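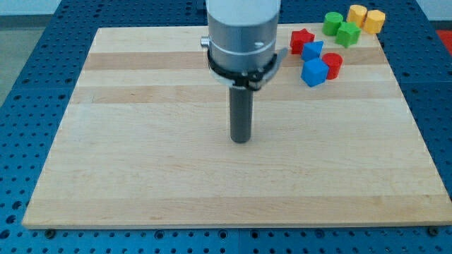 3. 작업판 올리기와 블록 준비

타공 테이블이 수평인지 먼저 확인하십시오. 눈대중으로 "이 정도면 됐다" 싶은 경우, 대체로 덜 된 것입니다.

3.1 작업판을 테이블 위에 평평하게 놓고 나뭇결이 가로로 가도록 돌립니다. 세로로 놓아도 부러지지는 않지만, 이후의 모든 그림과 설명이 90도 어긋나 보입니다.

3.2 앞쪽 가장자리의 볼트 자리를 테이블 구멍에 맞춥니다. 구멍이 워낙 많아서 한 칸쯤 밀려도 티가 나지 않습니다. 티는 나중에, 뒤쪽을 조일 때 납니다.

3.3 왼쪽과 오른쪽 볼트를 번갈아 조금씩 조입니다. 한쪽을 끝까지 조인 다음 반대쪽으로 넘어가는 분들이 계신데, 그런 분들을 위해 3.4항을 마련했습니다.

3.4 판이 삐딱하면 볼트를 모두 풀고 3.2부터 다시 하십시오.

주의: 전동 드라이버를 쓰지 마십시오. 단풍나무색 판에 움푹 팬 자국이 생기면 사포로도 잘 지워지지 않으며, 보증 대상도 아닙니다. 설명서 초판에는 이 문장이 없었습니다.

3.5 블록은 판의 위쪽 절반, 짙은 띠 바로 너머에 모아 둡니다. 아래쪽 절반은 비워 두십시오. 비어 있는 자리를 보면 컵을 올려놓고 싶어지는 것이 사람 마음이지만, 컵 자리는 이 설명서 어디에도 없습니다.

3.6 블록을 하나씩 집어 밑면을 닦습니다. 톱밥이 끼어 있으면 쌓을 때 흔들립니다. 다 닦은 블록과 안 닦은 블록은 섞지 마십시오. 섞였다면 처음부터 다시 닦는 편이 빠릅니다.

참고: 판의 짙은 띠는 나무 조각의 색 차이입니다. 얼룩이 아니므로 문질러도 없어지지 않습니다. Buretti 고객 지원에 들어오는 문의 가운데 상당수가 이 띠에 관한 것이며, 답변은 매번 같습니다.

3.7 표면 손질

마른 천으로 결을 따라 닦습니다. 끈적이는 것이 묻었을 때는 물기를 꼭 짠 천을 쓰고, 바로 마른 천으로 한 번 더 닦으십시오. 표면이 거칠어졌다면 800방 사포로 가볍게 문지릅니다. "가볍게"의 기준은 팔이 아프지 않은 정도입니다.

오일은 6개월에 한 번이면 충분합니다. 더 자주 바르면 판은 반들거리고 블록은 미끄러집니다. 오일을 바른 날에는 블록을 올리지 말고 밤새 말리십시오.

볼트를 잃어버렸을 때는 부품표 19번을 주문하십시오. 볼트는 두 개씩 한 봉지로 판매합니다.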